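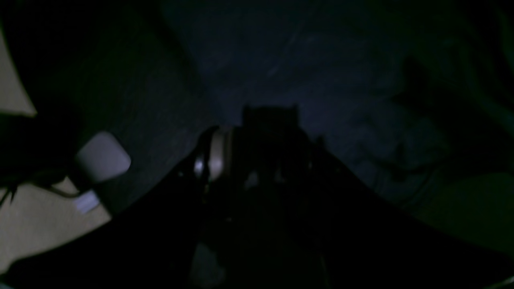 Ynyr Edwards replied that the lights had gone again before the packing was done, and asked whether the timer or the lamp was at fault.

**Ticket:** bench lighting, Okesby store room
**Opened:** August 2, 2023
**Status:** monitoring

**Reported fault**
Bench light drops out during packing. Labels can't be read and small items get put in the wrong box. Wall switch has no effect until the timer is reset.

**Checks**

- Lamp swapped with the one from the corridor. Same fault.
- Fuse in the plug tested, good.
- Timer (Gisarby, fitted in March) set to 50 minutes. Light went off after 6.
- Timer bypassed. Light stayed on for more than 4 hours.

**Finding**
Timer fault. The dial slips on its spindle and runs down early — the printed scale no longer matches the setting. Lamp and wiring show no fault.

**Action**
Timer removed, plain Bonholm switch fitted in its place. Cover screws tightened. Old unit bagged and tagged for return to Ledesma.

**Follow-up**
Ynyr asked if packing could go on in the meantime. Yes, but switch off by hand when leaving. Small adapters and leads to be sorted again under full light before the boxes are taped. Recheck the switch after 6 days' use and add the result to this ticket.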